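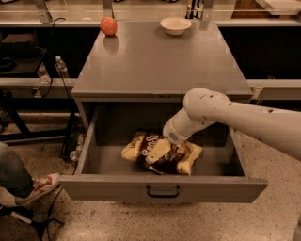
Gray metal cabinet with the drawer fully open and a bag of chips inside.

Hirnel Extends Metal Storage Refurbishing Service to Small Offices

Minimum order drops to two units; drawer runners and locks now replaced as standard

HODHAM, May 5, 2022 - Hirnel, a refurbisher of metal office storage, today opened its Babalola refurbishing service to offices with as few as two cabinets. The service was previously limited to orders of 55 units or more. The change applies to filing cabinets, drawer pedestals, and side-opening storage units with steel bodies.

Babalola covers collection, inspection, repair, repainting, and return. Customers can send in their own furniture or buy finished units from stock. Furniture that comes in under a customer's order is tagged at collection and goes back to the same customer. It is not mixed with stock.

Inspection and repair

Each unit is emptied, cleaned, and checked on a level table before any work is quoted. The check records the squareness of the body, the condition of the drawer fronts, the travel of each drawer over its full length, and the operation of the lock. Units with cracked welds at the base or with rust through the bottom panel are not accepted for refurbishing and are sent for scrap unless the customer asks for them back.

Drawer runners are the most frequent cause of rejection in used storage. Under the earlier terms, Hirnel replaced runners only when a drawer failed the travel check. Starting today, runners are replaced in every unit with new ball-bearing parts, and the old parts are recycled with other scrap steel. Locks are also replaced, and each order can be supplied keyed alike or keyed to differ. Where a cabinet has an anti-tilt device, the device is tested with one drawer open and then with a second drawer pulled. Cabinets made without such a device are supplied with a wall bracket.

Dents in side panels are pressed out from the inside where there is access. Filler is used on outer surfaces only. Drawer interiors are sanded and painted along with the body, so that the inside and outside finish match.

Finish and colors

Painting is done on the powder coating line in Hodham. The standard colors are light gray, mid gray, black, and off-white, all in matte. Other colors can be ordered when the order is large enough to fill one line load. The cured coating is checked for thickness at the top panel, one side, and the front of the widest drawer. Results are kept with the unit tag number and are sent to customers on request.

Collection and delivery

Small orders will be handled through a new depot in Vululero, where furniture from several customers is combined into one load for the Hodham plant. The depot has floor space for 147 units. Customers within the depot's delivery area may also drop off furniture themselves by appointment. Drawers must be empty and unlocked at the time of collection. Items found in drawers during inspection are bagged, labeled with the tag number, and returned with the furniture, except for food, which is thrown away.

Units that cannot be opened because a key is missing are accepted, but the order is put on hold until the customer agrees to have the lock drilled out.

Hirnel refurbished 1,694 units under the Babalola service in the year that ended in December. Most were filing cabinets with three or four drawers. Desks, wooden storage, and fire-rated cabinets remain outside the service.

Availability

Orders under the new terms are open now. Quotes already issued under the earlier terms will be honored at the quoted price, with the new runners and locks included at no added charge. A printed sheet showing accepted cabinet types, outer dimensions, and color samples is available from the Hodham sales office and at the Vululero depot counter.

About Hirnel

Hirnel repairs, repaints, and resells steel office storage. Its plant and sales office are in Hodham. Babalola is the company's refurbishing service for business customers.

Press contact: Hirnel Sales Office, Hodham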